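My bed is the biggest table I own, and for years I treated it like one. Coat, bag, post, towels, the jumper I had decided against at seven in the morning: down they all went, and by bedtime I'd scoop the lot onto the chair. Next morning, back again. I must have moved the same jumper 200 times without ever wearing it.

Then last October I went to stay with my friend Léonie Tanguy, who runs a four-room guest house called Willel and makes more beds in a week than I do in a season. I was meant to be writing about her breakfasts (they're wonderful, go for the pear jam). Instead I ended up trailing round after her on a Thursday morning, asking about sheets like a woman possessed.

Léonie clears first. Everything comes off the mattress before she so much as looks at the pillows, and she takes it one thing at a time. "If you carry an armful you just make a new heap somewhere else," she told me, and I felt very seen. She picks up a thing, walks it to where it lives, comes back. It looks painfully slow and it took her 3 minutes. I timed it!

Her second rule is about creases, and it cheered me up no end. She doesn't iron bottom sheets. She pulls them tight from the corners, runs the flat of her hand from the middle outwards and leaves it there. The little wrinkles that remain are, in her words, what cotton looks like. I have an iron I've been feeling guilty about ever since I bought it, and I could have kissed her.

Her colleague Benoît Fleury is stricter. He likes a sheet you could bounce a coin on, and he'll spend 40 seconds on a single corner, muttering. They have agreed to do separate rooms.

The one spot they both go easy on is the headboard end. Things gather there in every bedroom I've ever slept in – something checked and woolly-looking, a box, a bit of kit with a label on it – and as long as the mattress itself is clear, they let it be.

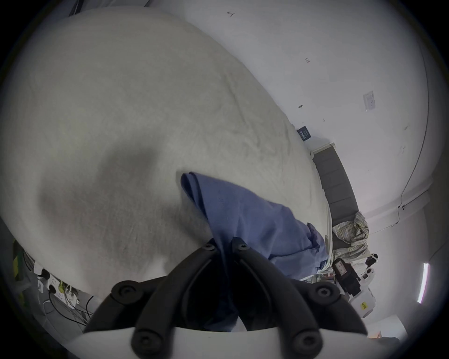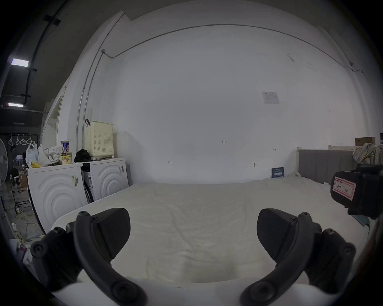 I've been doing it Léonie's way at home since I got back, with mixed results. Mornings are fine. Evenings are harder, as I come in tired and the bed is right there, all flat and inviting, and my coat is heavy. I've put two hooks on the back of the door and I use one of them. The other has a hat on it that belongs to my sister.

The jumper went to the charity shop, by the way. I saw it in the window the following week and very nearly bought it back.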